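MEDIA RELEASE

FOR IMMEDIATE RELEASE – May 2, 2025

Bamunard Community Gardens opens seed library at Gistivmont with 1,000 packets of locally saved seed

GISTIVMONT – Bamunard Community Gardens has opened a free seed library at its Gistivmont site, giving local gardeners access to vegetable, herb and flower seed that has been grown, dried and packed by its own members. The library opens with 1,000 packets and will run through the whole growing year.

Any resident may borrow seed at no cost. Borrowers are asked to let a few plants from each packet go to seed at the end of the season and to return a portion of what they collect. There is no penalty for a crop that fails, and first-time gardeners are welcome to take seed without any promise of a return.

"People in this district have been swapping seed over the back fence for a very long time," said Sofia Chatzigeorgiou, chair of Bamunard Community Gardens. "What we have lacked is a dry, cool place to keep it and a proper record of where it came from. We now have both, and we would like our neighbours to make good use of them."

The collection holds over 100 varieties. Beans, peas, lettuce and tomatoes make up the largest share, as these crops mostly pollinate themselves and are the easiest for a home gardener to save true to type. Squash, pumpkin and sweet corn are held in smaller amounts and are lent only to growers who can keep them well apart from other varieties or pollinate them by hand. Flower seed includes calendula, sweet pea, poppy and nigella, along with several plants grown mainly for bees.

Two varieties are thought to be particular to the area. The first, a climbing bean with a brown and cream seed, was handed in by a family who have grown it at Pellico for three generations. The second is a hardy leaf lettuce known to members simply as the Villalobos lettuce, after the street where it was first shared. Both will be grown out again this year to build up the stock, and packets are limited to one per household until that work is finished.

All seed is stored in airtight glass jars inside a closed cupboard, away from light and heat. Each packet carries the name of the variety, the year of harvest, the sowing depth and spacing, and the level of skill needed to save seed from it. Samples from each batch are tested on damp paper before packets are made up, and batches that sprout poorly are set aside for green manure or mixed sowings.

Gøran Løken, seed steward at the Gistivmont site, said the library would place as much weight on teaching as on lending.

"A packet of seed is a small thing to give away, and many go to waste in a kitchen drawer," Mr. Løken said. "We want members to know when a pod is ready, how dry it should be before it goes into a jar, and why seed from a hybrid tomato may not give them the same tomato next year. These are ordinary skills, and most people can pick them up in an afternoon."

A series of free workshops will support the library. The spring sessions cover soil preparation, starting seed indoors and hardening off young plants. Summer sessions deal with watering, choosing the best plants to keep for seed and removing those that are weak or off type. The final session, in November, will cover threshing, winnowing and winter storage. Participants should bring gardening gloves and a notebook. All other supplies will be provided.

Gardeners who wish to donate seed from their own plots are asked to follow a few basic rules. Seed should be fully dry, free of mould and insects, and clearly labelled with the plant name and the year of harvest. Treated seed, commercial hybrids and any plant listed locally as a weed cannot be accepted. Donors are also encouraged to add a short note on how the plant has performed in their garden, including its flavour, colour and resistance to frost.

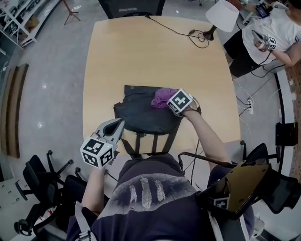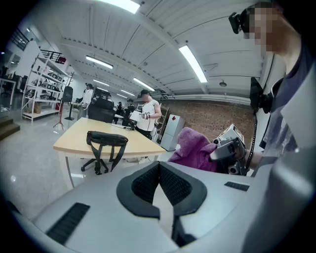
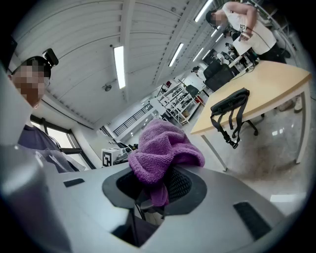

Seed cleaning for the library is carried out by members at home and does not call for special equipment. Large seed such as beans can be shelled by hand and spread on a tray, while tomato seed should be fermented briefly in water, rinsed in a fine sieve and left to dry on a plate. Jars must be completely dry before they are filled, and a soft towel such as the purple one in the photographs is well suited to wiping them out after washing. Members should allow the jars to stand open overnight before any seed goes in.

The seed library is open during regular garden hours at the Gistivmont site. Membership is not required to borrow. Workshop places are limited and may be reserved at the garden office.

About Bamunard Community Gardens

Bamunard Community Gardens is a non-profit society that provides shared growing space, tools and gardening education to residents of Gistivmont and the surrounding neighbourhoods.

Media contact: Sofia Chatzigeorgiou, Chair, Bamunard Community Gardens

– 30 –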